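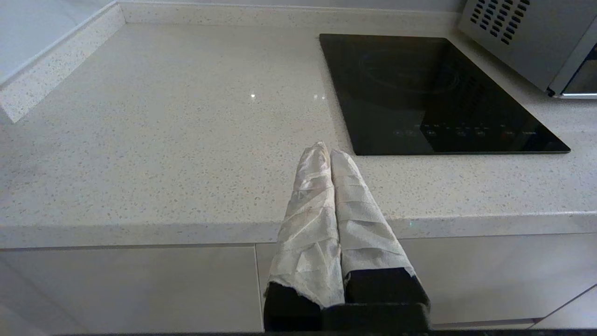

4. Placing the water filter on the countertop

Before you start, read section 3 and check that the cold water tap is closed. The Relia countertop filter must stand on a flat and hard surface. Do not place it on a towel or on a rubber mat.

4.1 Choose a place not more than 40 cm from the tap. The supplied hose is short and it must not be stretched.

4.2 Clean the surface with a damp cloth and let it dry. The suction feet do not hold on grease or on crumbs.

4.3 Put the filter down with the outlet toward the sink. Press on the top with both hands until the four feet are fixed.

Note: On rough stone the feet can lose their hold after some days. In this case use the adhesive discs from the small bag (part no. 143).
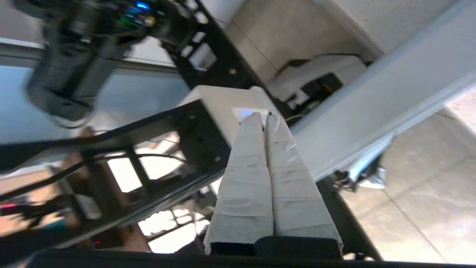 White housing with rounded edges, placed diagonally.

4.4 Screw the adapter on the tap by hand. Do not use pliers – the thread is soft and breaks easily.

4.5 Push the hose into the adapter until you hear a click. Pull it lightly to be sure that it stays.

CAUTION: Use cold water only. Hot water damages the cartridge, and the damage is not covered by the warranty.

5. First rinsing

5.1 Open the tap slowly, to one quarter. Air comes out first and makes some noise.

5.2 Let the water run for 3 minutes. It can look gray in the beginning. This is fine carbon dust from the new cartridge and you should not drink it.

5.3 Close the tap and check all the connections for drops. If you find a leak, remove the hose, wet the ring with a little water and repeat step 4.5.

5.4 Write the date of the first use on the label inside the cover. The cartridge must be changed after 300 liters or after six months, whichever comes first.

Note: If the filter was not used for more than two days, let the water run for one minute before drinking.

Spare cartridges and rings can be ordered from Dranley, spare parts department, Honirmont. Please give the part number with your order.

Text revised by Baltasar Olivares, Jul 2, 2020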